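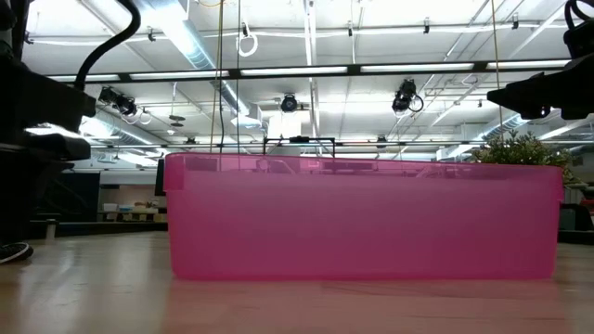

Vollo 50 Storage Bins: Review After Three Months
6 min read
14 comments

The Vollo 50 is an open polypropylene bin sold for shelving, workbenches and utility rooms. I bought a set to replace the cardboard boxes on the steel rack in my basement, and kept notes on fit, load behavior and cleaning. My earlier bins were Cusari stackers, which I still have and used for comparison. Everything was paid for at the normal price.

Sizing

The 50 in the name is the stated length in centimeters, measured at the outside of the rim. The base is shorter because the walls taper, and the listing does not give a base dimension. This matters if you plan drawer dividers or want to stand bottles in a row, as the last few centimeters at each end are lost to the slope. Measure your tallest items against the base and your shelf against the rim.

The rim also sets the spacing on a rack. My uprights are close enough that bins had to go in front edge first and then rotate. With the older Cusari set this was easier, as those have a straight side and a narrower lip. On an open shelf there is no difference.

Load and deflection

I filled one bin with mixed hardware and small hand tools, weighed it on a parcel scale at some 2200 grams, and left it on the rack for the whole period. The base did not sag in any way I could find with a straightedge. The long walls bowed outward slightly under the load and returned when it was emptied. Lifting by the rim at both ends is fine at that weight. Lifting by one long side twists the bin, and I would not do it with anything that can spill.

I then tried a heavier load of paint cans. The bin held, but the rim flexed enough at the grip points that it felt uncertain on a ladder. Paint cans went back on the bare shelf.

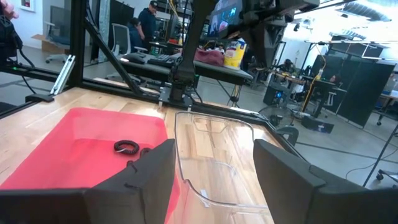
Nesting is good when the bins are clean. A stack of three empties comes apart with one hand. Dust or a little oil between the walls makes them stick, and the vacuum when you pull is strong enough to lift the lower bin with the upper one. A strip of masking tape down one inside corner lets air in and solves it. Stacking when full is not possible without the lid, sold separately.

Lid

The lid clips on at the short ends only. It keeps dust out. It does not seal, and the middle of the long side can be lifted with a finger. Two of my lids fit tightly and one needed a push at each corner before the second clip caught. I would call that normal for this price, but if you are storing fabric or seed packets in a damp basement, buy a gasketed box.

Labels

Paper labels hold poorly. The standard adhesive ones from the office supply shelf began to curl at the corners within the first few weeks. Samau makes a clip-on card holder that grips the rim, and it works if you trim the back tab with side cutters. Laminated label tape has stayed put on every bin so far. Wipe the surface with rubbing alcohol first and let it dry fully.

Cleaning

Warm water and dish soap remove everything except permanent marker, which leaves a faint shadow. Scouring pads scratch the finish at once. I ran one bin through the dishwasher on the top rack, with no visible change in shape, but it no longer nests as freely as the others and I have not repeated it.

Smell

There was a mild plastic odor on unpacking. It was gone after two days in the garage with the door open.

Ordering

Mine came from Wasilewska, a small housewares dealer with plain packaging and accurate stock counts. One bin arrived with a stress mark at a corner and was replaced without a return. Lids shipped separately and took longer.

Rating: 3 out of 5. Suitable for light parts and household stock on open shelves. If the maker published the base dimensions and tightened the lid I would go to four. I plan to keep the set, and will add a note here if the loaded bin starts to creep.

Updated 12th September

Shares: 27

Contact | Copyright, all rights reserved | Back to top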